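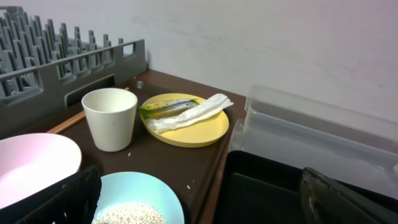 Core sampling

Core sampling, also called coring or simply "taking core," is the practice of cutting a long, narrow cylinder of rock or soil out of the ground and bringing it up more or less whole. It is an old and well-loved method among geologists, partly for the very good reason that it lets a person hold in their hands a piece of something that may have been lying hundreds of feet down for many millions of years. Drill cuttings come up as chips and have to be puzzled over, while a good core keeps its layers in the order in which they were laid down, cracks and all.

How a core is cut

The usual tool is a hollow bit, ringed with small diamonds or hard metal teeth, fixed to the bottom of a tube known as the core barrel. As the bit turns it grinds away a ring of rock, and the part left standing in the middle slides up into the barrel. A spring-like catcher at the bottom grips the core when the barrel is lifted, so that it breaks off and comes along. Most modern barrels are double, with an inner tube that stays still while the outer one turns, and this spares soft rock a great deal of rough handling.

In wireline coring the inner tube is pulled up through the drill pipe on a cable, and the pipe itself stays in the hole. This saves many hours on a deep job. At the Skesness borehole, which was cored to a depth of 2,510 feet, the switch to wireline came at 227 feet, once the drillers were through the loose gravel and into firm shale.

Boxing and labeling 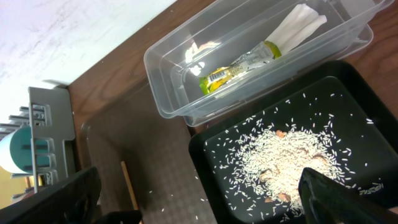 Core is laid out in the order it was drilled, and the person doing the laying out marks the top and bottom of every run before anything else is touched. Hard rock goes into long boxes with dividers, usually of wood, waxed cardboard or plastic. Loose sediment and broken pieces are another matter, and for these many small labs are quite happy with ordinary household containers, such as a long, clear plastic bin with rounded corners and sloping walls, through which the table underneath can still be dimly made out. See-through walls are handy when the material is crumbly and it would be a pity to disturb it just to find out what it is. Labels should go on the box itself as well as the lid, for lids do wander.

Recovery

The length of core brought up, divided by the length drilled, is called the recovery and is given as a percentage. Solid limestone or granite may give nearly full recovery, while sand, coal and badly broken rock can be very disappointing. In the upper part of the Edero field, one stretch of 37 feet gave only 9 feet of core, and the missing beds had to be worked out from cuttings.

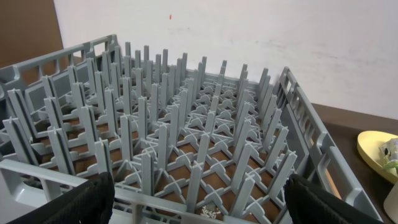 Lozano, commenting on the Edero figures, writes that low recovery should never be read as proof of soft rock, as a worn catcher or too much pump pressure can lose perfectly sound core, and that the driller's notes ought to be kept with the boxes for this very reason. The Buno core store follows the same practice and files a copy of the notes with each set.

Uses

Cores are used to measure how much fluid a rock can hold and how easily fluid moves through it, to look for ores, to test the ground under dams and bridges, and to study past climates. Many are sawn lengthwise, with one half kept for the archive and the other given over to testing.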